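Home | Guides | Furniture | Care and Cleaning | Contact

Sturham White-Top Table, Model 1530
Set-up and Care Guide
Section 4: Daily Clearing and Surface Care

4.1 Scope

This section covers clearing and cleaning the white tabletop after normal use in break rooms and shared work areas. For leveling the feet, see Section 2. For repair of chipped edges, see Section 6.

4.2 What you need

- Two soft cloths, one for washing and one for drying
- Mild dish soap
- Lukewarm water
- A waste bin with a liner

Do not use scouring pads, powdered cleaners, or any product containing bleach. The finish on the 1530 top is thin, and scratches cannot be polished out.

4.3 Clearing the surface

1. Pick up disposable cups by the side wall, below the rim. Check for liquid before tilting.

2. Pour leftover drinks into a sink. Do not empty them into the bin — liners supplied with the Skiltisis bin are not rated for liquids.

3. Put the cup in the bin. Paper cups with dried residue inside go in general waste unless your site has a separate cup collection.

4. Move cloths, papers, and personal items off the top. A cloth left in a heap on the surface can hold moisture against the finish.

5. Brush crumbs and grit into your hand or a dustpan. Do this before wiping. Grit dragged under a wet cloth is the most common cause of fine scratches.

Note: Cups should not be stacked on the table to await collection. A stack tips easily when the table is bumped.

4.4 Washing the surface

1. Add 2 teaspoons of dish soap to a bucket of lukewarm water.

2. Dip the washing cloth and wring it out until it no longer drips.

3. Wipe from the far edge toward you in straight, overlapping passes. Rinse the cloth when it shows dirt.

4. Wipe again with clean water.

5. Dry with the second cloth. Do not leave the top to air-dry; hard water leaves a film that shows on white.

CAUTION: Dark cloths may release dye when first used. Wash a new colored cloth separately before using it on the table.

4.5 Cup rings and drink stains

Coffee and tea left standing under a cup can mark the finish. Treat rings the same day.

1. Lay a damp cloth over the ring for 2 minutes.

2. Lift the cloth and wipe with a circular motion, using light pressure.

3. Repeat once if the ring is still visible. If it remains after the second pass, stop and use Sturham Surface Cleaner, part no. 189.

Before starting, check that the mark is a stain. Under overhead lighting a white top shows soft gray patches near any upright object. Move the cup and look again. A shadow will change or disappear.

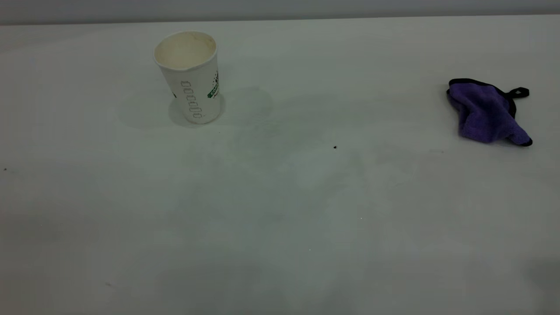 4.6 Storing cloths

1. Rinse both cloths and wring them out.

2. Hang them on the side rail, part no. 74, or on a hook away from the table. Do not fold them while damp.

3. Replace a cloth when the weave starts to come apart or when it no longer rinses clean.

Note: The side rail is not included with tables shipped before February. It can be ordered separately from the Venville parts desk.

4.7 Weekly check

Look along the top from one end at a low angle. Dull streaks mean soap has been left behind — repeat steps 4 and 5 of Section 4.4. Report raised edges or bubbles in the finish to the site contact and keep the area dry until it has been inspected.

Section revised June 5, 2020. Text: Csenge Farkas. Checked by: Lajos Borbély.

Related guides
Section 2: Leveling the Feet
Section 6: Edge Repair
Skiltisis Bin: Changing the Liner
Fitting the Side Rail (part no. 74)
Cheema Stacking Chair: Care Guide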